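Derkel opens its doors to people who want to teach a robot breakfast

23 September 2018

I spent most of my Saturday in a workshop behind the old Derkel printing hall, learning how to make a robot arm do kitchen chores, and my shoulders are still complaining. Orkbridge, the small outfit that moved in there in June, has started letting people from the neighborhood come by and show its arms how things are done. You sign up for a slot of 20 minutes, you get a quick safety talk, and then you're driving!

There are two ways to do it. The first is to take hold of the arm and walk it through the job yourself, which feels a bit like dancing with someone very polite. The second is by remote control, with a pair of handles (they call the whole setup Zirix) that pass your hand movements along to the arm. I started with the handles and was terrible. I kept forgetting that a tiny twist of my own wrist meant a twist over there too, and my first go ended with me apologizing out loud to a table.
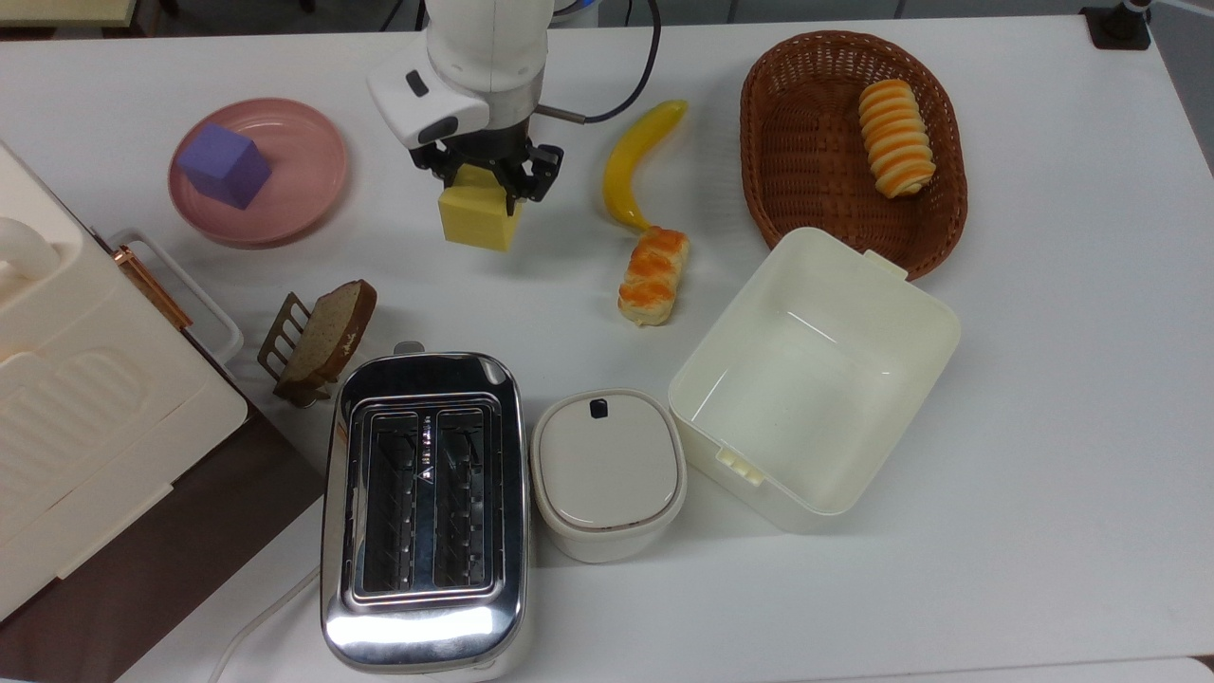 Tamara Bălan, who runs the sessions, told me everybody grips too hard and hurries too much in the beginning. Her advice was to move like you're carrying soup. She wants each task shown over and over by different people, slow ones and fast ones, lefties and righties, because the software that learns from all this gets stuck if it has only ever seen one person's habits. A good run gets saved. A bad run gets saved as well, in its own folder, which made me feel better about my contribution.

I asked her how many times it takes before the arm can manage a job alone, and she laughed at me. It depends on the job, she said. Picking up something soft and putting it down again is one thing. Anything with a slot, a lid or a handle is another story, and those are the ones Orkbridge is going after this fall. They're hoping to have 6 chores recorded by the time the open sessions wrap up.
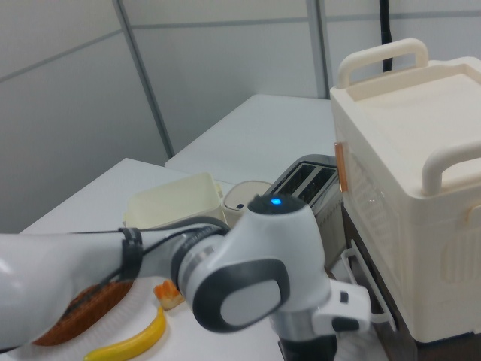 Breakfast was Tamara's idea. She wanted something that anyone walking in would know how to do without a page of instructions, and pretty much everybody has an opinion about toast. The props are mostly play food, so there's a toy banana on a paper plate and a big plastic toy oven with carrying handles, but the toaster has a proper silver body and two slots, and I found I took it more seriously than the rest. My neighbor Anghel, who had the slot after mine, went straight for guiding the arm by hand and was annoyingly good at it. He used to repair sewing machines, so maybe that's cheating.

I went back for a second try later in the afternoon and did better, I think. The trick for me was to stop looking at my hands and only watch the gripper - the same thing my dad used to say about parking a trailer. I still needed over 3 minutes for a move that Tamara does while chatting.

The sessions are free and run on weekends, and you don't need to know a thing about robots or computers. Wear shoes with closed toes, leave your rings and bracelets at home, and book ahead at the front desk, as the afternoon slots were nearly gone when I left. I've put my name down again, for the handles this time too.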